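20th December
Larysa Ostapchuk

Section 3: Filling a snack box

The Lerkel method promises that a box packed in the right order will never shift in the post. I have my doubts, but the order does no harm.

1. Open the box fully and press the base flat. A creased wall is fine – a split one is not, whatever the supplier says.
2. Put the small wrapped sweets in first, to one side.
3. Hold each larger packet upright by its middle and lower it in. Leave the sealed ends alone. 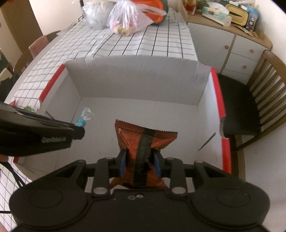 Fig. 2. Oreo packet held upright at the middle, top seal clear. Small wrapped item at the left of the box.

4. Stand the packets side by side until they support each other.
5. Close the box and tilt it once. If anything slides, add paper.

Note: Husier claims its paper filler is "crush-proof". Treat this as advertising. Ordinary newspaper will do.

Caution: do not lift a full box by a handle cutout alone. Card tears there sooner than you would think – put a hand underneath.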